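Nodosstead Growers list
Subject: Re: Peppers slow to come up, start over or wait?

> We are in Wosusmont and this is our second spring starting peppers
> indoors. I sowed the whole packet of the Riquelme long red, 100 seeds,
> in a mix of half Zelent and half old potting soil. After two weeks
> I have 21 up. The tomatoes on the same shelf came up in five days
> and are already crowding each other. Is the seed bad? Should I sow
> again now or is it too late for us? Also, do I need to keep the
> cover on once some of them are up? I don't have a heat mat and the
> room is on the cool side at night.

Two weeks is early to call it. I have grown that same Riquelme pepper for several years and it is a slow one. In my notes the last of them came up on day 31, and those plants were as good as the others by the time they went outside. I would not throw anything out yet.

The main thing is soil temperature. Tomatoes will come up in a cool room and peppers mostly sit there. If the room drops below 65 at night, the soil drops with it, and wet soil stays colder than you would expect. Push a kitchen thermometer an inch down into the mix first thing in the morning, before the lights come on. If it reads in the low 60s, that is your answer. You don't have to buy a mat. The top of a refrigerator works if it is warm up there, and so does a high shelf in the room with the water heater. They don't need light until they come up, but check them morning and evening and move them under the lights the same day you see green.

On the mix, I like Zelent fine but it holds a lot of water. Cut with old potting soil it will hold even more, and old soil can bring in fungus gnats. Next time use it straight, and water from underneath. Put half an inch of water in a flat tray, set the cells in it, come back in twenty minutes and pour off whatever is left. Don't leave them standing overnight.
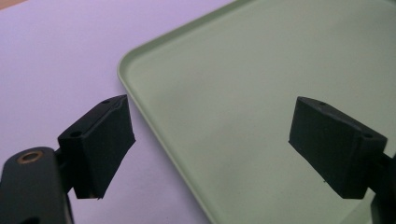
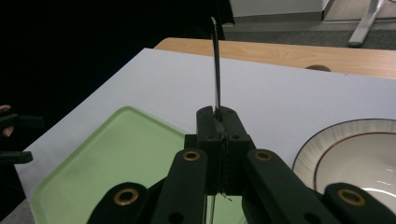
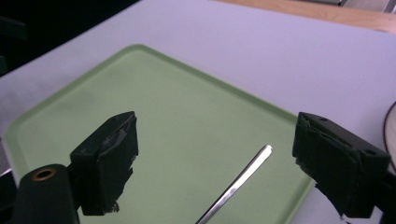
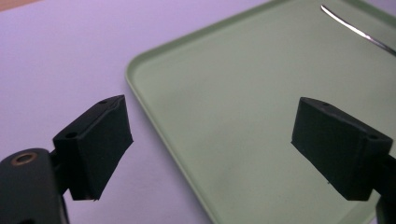
All four have the pale green tray in them.

As for the cover, I take mine off once roughly half the cells show something. You have a mixed situation with 21 up and the rest still under. If the seedlings are in separate cells, pull those out and put them uncovered under the lights, and keep the cover on the rest. If it is all one open flat, prop the cover up along one side with a pencil. Leaving it shut tight over seedlings is how you get damping off, and once that starts you can lose the flat in a couple of days. If you see one fall over at the soil line, take it out along with the soil around it and don't water again until the surface is dry.

Sowing again: Wosusmont is a little lower than we are, so you probably get a week on us in spring. Peppers sown now will be small when it is time to plant, but small peppers set out in warm soil do better than big ones set out in cold soil. I don't put mine out before the end of May regardless. If you want a backup, get a second packet and sow a dozen, and presoak them overnight in lukewarm water. I have done it with and without the soak and I think it saves a couple of days. Somebody on the list used weak chamomile tea last year and reported no difference.

You can test whether old seed is any good with a damp paper towel in a sandwich bag. Ten seeds, folded in, kept somewhere warm. Too late for the packet you already used up, but worth doing with anything left in the box from previous years. Onion and parsnip I buy new every year and don't bother testing.

One other question back to you: how deep did you sow? A quarter inch is plenty. If they went in at half an inch or more, add a few days to everything I said. Please don't go digging for them to find out, I have snapped off more sprouts that way than I care to count.

For anyone else following this, the list of who has extra seedlings to trade is going around again. Reply on that thread and not this one. I will have too many eggplants and would take leeks for them.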